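Why Wood Has Grain

Look closely at a wooden ruler, a door or a floor. You will probably find lines. These lines are called grain. They are a record of how the tree grew.

How a tree gets wider

A tree grows in two ways. The tips of its branches and roots get longer, and its trunk gets thicker. The thickening happens in a thin layer just under the bark, called the cambium. The cambium makes new wood on its inner side and new bark on its outer side.

In places with a cold winter, the cambium works quickly in spring. The wood it makes then is called earlywood. In many trees it is pale, and its cells are wide with thin walls. By July growth has usually begun to slow. The cells made later in the season are smaller and have thicker walls. This is latewood, and it is often darker. In winter the cambium rests.

One pale band and one dark band together make one ring. A stump with 63 rings came from a trunk that grew for 63 years at that height. Some trees live much longer. A few kinds can pass 1000 years.

From rings to lines

A trunk is shaped like a long, narrow cone. The rings are layers inside it, one around the other. If you cut straight across the trunk, you see circles. This cut face is called end grain. If you cut along the trunk, the saw passes through the layers lengthwise, and you see stripes.

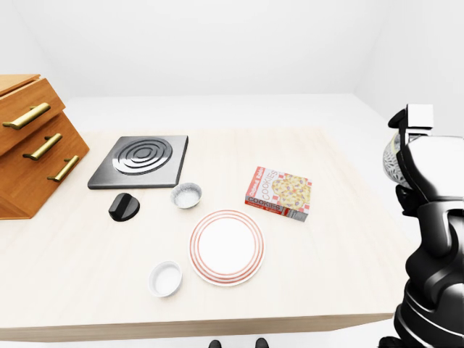
The pattern also depends on where the saw goes. A board cut through the center of the log has straight, close lines. A board cut nearer the outside has curves and pointed arches – sawmill workers call these cathedrals. The layers are the same in both boards. Only the angle of the cut is different.

Knots are the round, dark spots in some boards. A knot is the base of a branch. As the trunk got thicker, new wood grew around the branch and closed it in.

Why grain matters

Wood cells are mostly long tubes that run up and down the trunk. Wood is strong along the tubes and weaker across them. For this reason firewood splits easily from end to end, and a chair leg is cut so that the grain runs down its length.

Wood also swells in damp air and shrinks in dry air. It moves mainly across the grain and hardly at all along it. A wide wooden door may stick in summer for this reason.

Try it

You need a sheet of paper, a soft crayon and a piece of unpainted wood.

Lay the paper on the wood. Hold the crayon on its side and rub lightly. The raised parts of the grain will show as darker lines. Mark off 10 lines with a pencil and measure the distance between the first and the last. Repeat with another piece of wood and compare – wide gaps can mean that the tree grew fast.

Words to know

Cambium: the thin layer where a trunk makes new wood and bark.
Earlywood: wood made at the start of the growing season.
Latewood: wood made toward the end of it.
End grain: the face you see when wood is cut straight across.

Last updated June 17, 2018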